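Spent the afternoon finding out why our planner thinks a hand can pass through a hoop that is smaller than the hand. A thread, mostly so I can find it again in September when I break it the same way.

Background for anyone who has wandered in: Pladulance is our grasp planner. Porard is the simulator we test it in. They were written by different people at different times and they agree on very little, including which way is up.

The planner doesn't look at the pretty version of anything. It gets a collision mesh, which is the shape you hand over after throwing away most of the shape. For a block or a mug this is fine. For a ring it is a small disaster.

By default our importer wraps each object in a convex hull. Put a convex hull round a ring and you get a pancake. The hole is gone. The planner looks at the pancake, sees no way through, and quite reasonably goes round the outside.

So Haris Warraich, a man of action, turned the hull off for rings. Now there was a hole. There was also, for reasons we'd get to at about teatime, no ring.
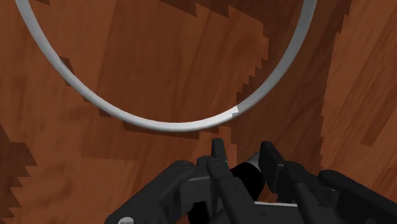 Every plan came back green. Clearance: excellent. Of course it was excellent, the nearest thing the fingers could hit was the table. I have rarely seen a piece of software so pleased with itself.

The cause, when we found it: with the hull off, the importer looks for a hand-made collision file. If it can't find one it writes a warning and carries on with nothing. The warning goes to a log that rotates every 60 seconds. You'd need to be standing over it like a heron.

Mehwish Bajwa's fix was to chop the ring into short straight capsules, like a string of sausages joined up at the ends. Cheap to check, and the hole stays a hole. She had it going before I'd finished complaining about the log.

First go, her sausages stood at 90 degrees to the ring you could see. See above re: which way is up. We now have one function that converts between the two, and a comment over it that I've been asked to make politer.

Next problem, the fingers. A finger link is a capsule too, and we pad each one by 4 mm so the planner keeps its distance. Sensible in open space. When you want to pick up a thin tube, it means you may approach the tube but never touch it. Very Victorian.

We now drop the padding for the last bit of the approach, fingertips only, and only against the thing being grasped. Everything else keeps its coat on. This took one line in the planner and over 275 lines in the tests, and I'd like those to be counted as proper work at my next review.

Someone will ask about the blocky shadows. Low-resolution shadow map, left like that on purpose, it renders faster. The planner doesn't read shadows. I did lose a while this morning staring at them as if they were a clue.

What I'd pass on: if an object has no collision shape, stop. Don't warn, stop. We've made the importer throw an error now, and it has already turned up two other props that have been ghosts since the Floltdale demo. That explains how well the Floltdale demo went.

Matić branch is rebased and the ring tests are in the nightly run. Haris has been asked to leave the hull settings alone until I'm back from lunch tomorrow.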